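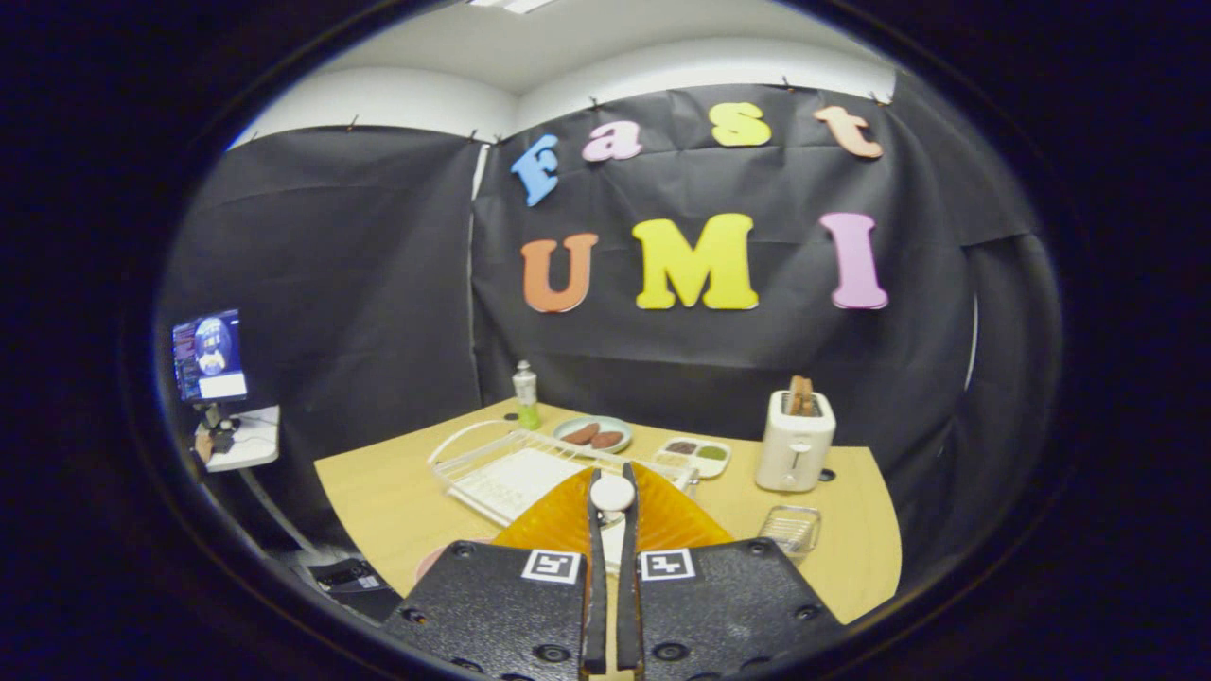 *Sausages on the blue-green plate.*

I've had the Jodix electric griddle for two months now, and I keep getting asked if it's worth the counter space, so I'm finally writing it up. Short version: yes, if you cook for one or two people and you hate cleaning a stove as much as I do.

I bought mine in July, right when our apartment got too hot to turn the oven on. I'd been going back and forth between the Jodix and the Abella, which has the nicer dial and a lid that locks. The Abella also weighs a ton and I have a bad wrist, so that settled it.

**Heat.** It goes up to 442 degrees, a weird number to print on a dial, but okay! I almost never go past 300. Sausages do great there, low and slow with a turn every few minutes, and the skins stay in one piece. Pancakes want it hotter. Eggs want it lower than you'd think (my first batch had lace edges and a middle like soup). The left side runs hotter than the right on mine, so I start things on the left and scoot them over once they've got some color.

**Cleaning.** This is the part I love. The plate lifts off, the grease tray slides out the front, and both go in the sink. The tray is kind of shallow, though. If you're doing bacon for a crowd, empty it halfway through or you'll be wiping down your counter and probably your socks. The manual says the plate can go in the dishwasher, but I've been washing it by hand with a soft sponge and the coating still looks new.

**The cord.** Too short! Why is it always too short? I had to move the toaster to make this work, and the toaster now lives on top of the microwave where I can barely reach it.

**Noise.** There's a little tick when the heat cycles on and off. I stopped hearing it after a week.

I did order the Nokelo scraper to go with it, and I'd skip that one. The handle gets slippery the second there's any oil on your hands, and a plain wooden spatula does the same job. The splatter screen from Cosham is better, but it's made for a round pan, so it hangs over on one side and misses the corners.

Things I'd change: longer cord, deeper tray, and a light that tells you it's hot. The light only tells you it's plugged in, and I've got a small pink mark on my thumb from finding that out.

Four stars from me. I'm trying grilled peaches next and I'll update this if they work.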